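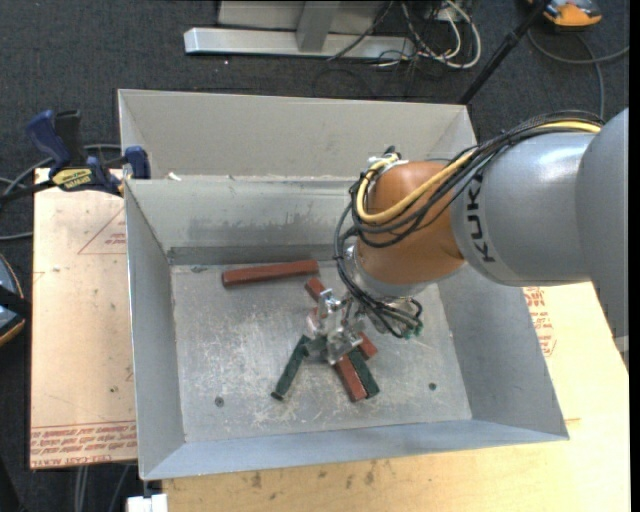 Open-topped metal bin on a light wooden tabletop.

Opinion | Plants & Field Botany

Local floras should keep their printed keys

Wed 11 March

The Nemwood Herbarium proposed in December that the next edition of its regional flora appear only as a searchable database. The printed identification keys, which have accompanied every edition to date, would be retired. The proposal deserves a careful reading, and in my view it should be declined in its present form.

The case for a database is strong in several respects. The current flora treats 2223 taxa, and names change faster than any press can follow. A correction to a single genus now waits years for the next printing. Online, it could be made the same afternoon. The draft also promises distribution maps drawn directly from the specimen records, and those would be welcome to every user.

A key, however, does different work from a search box. A person working through paired statements about stipules, hairs and fruit must look at each of those parts in turn. The search tool invites the user to enter the two or three characters already noticed, usually flower color and leaf shape, and to accept the first likely match. In the knotweeds, the sedges and the smaller pinks this leads directly to error. The herbarium's own review of 68 sheets submitted from the Kestico wetlands found seven filed under the wrong species, and in each case the character that would have settled the question had not been recorded.

There is also the matter of access. Much of the Hrynyshyn plateau has no telephone signal. Survey crews there carry the printed volume because it opens in the rain and does not need charging. The draft mentions a downloadable version – without a date, a budget or a list of supported devices.

A reasonable compromise exists. The species accounts and maps could move online, where revision is easy, while the keys alone are issued as a slim field volume and reprinted when the changes justify it. The keys occupy less than a third of the present book. Subscribers who wish to comment may write to the herbarium office before the draft goes to the editorial board, and they should say plainly which parts of the flora they use outdoors.

Filed under: Botany, Reference Works, Opinion
Shares: 68 | Comments: 3

sedgewalker
Agree on the sedges. You need ripe fruit and a hand lens, and no search form has ever made me wait for ripe fruit.

plateau_reader
I have used the online draft at home and found it very good. I would still want the book in my pack.

M. in Kestico
Will the glossary stay with the keys? The article does not say, and new users need it most.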